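# Pluvness currency album, 19-pocket set

I have used the Pluvness album since January for a small collection of banknotes, mostly provincial and private bank issues, with a few large-format notes that fit almost nothing else on the market.

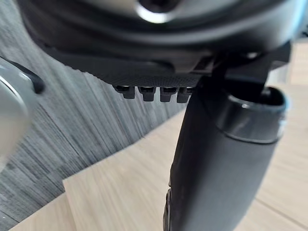

The set consists of a four-ring binder, a slipcase and 19 single-pocket pages. Pages are clear polyester, welded on three sides and open at the top. Extra pages are sold in packs, and Tetham pages with the same ring spacing also fit, although they stand slightly taller and touch the top of the slipcase.

**Pockets.** The welds are straight and the inner corners are square. The film is stiff enough to support a heavy note without bowing. Both sides can be read without removing the note. Glare under a desk lamp is moderate, less than on my old MacKinnon pages and more than on the matte Idton ones. The Idton film hides fine engraving, so I prefer the glare.

My test piece was a 1902 note with a soft center fold and a repaired margin tear. It goes in easily if the pocket is opened with a slip of card first. Without the card, static pulls the film shut and the leading corner can catch. Anyone storing notes with split folds should put them in a separate sleeve before using this page. There is enough width for that.

**Binder.** The rings close flush and show no gap when held up to a light. The opening lever is stiff. With all pages loaded, the binder lies flat from the third page on; the first two lift toward the spine.

**Slipcase.** Fit is tight. In the first week the binder had to be shaken out, which is a poor way to handle paper. It has since loosened and now slides out with a steady pull. A thumb cutout would help.

**Labels.** The supplied index cards are too small for a catalog number, grade and auction reference together. Kiran Kushwaha, who sold me two of the larger notes, prints his own on acid-free card and tucks them behind the note. I now do the same.

The price is around 3 times that of a basic vinyl album, and vinyl should not be near paper money in any case. Against other polyester albums it sits in the middle. I have ordered a second binder without the slipcase.

Rating: 3.5 out of 5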